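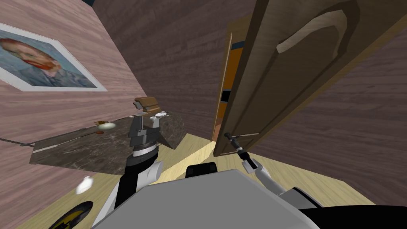 Bjarke Lykkegaard asked whether the two arms can run from one plan, and they can, as long as both share a clock.

4. Two-arm tasks in the simulator

4.1 Open the Judance planner and load the room file.
4.2 Set the left arm to Hold and the right arm to Reach.
4.3 Set the planning timeout to 300 ms.
4.4 Press Plan, then Step.

Note: Door handles need their own collision shape — see section 12.

Caution: Do not change the clock rate while a plan is running.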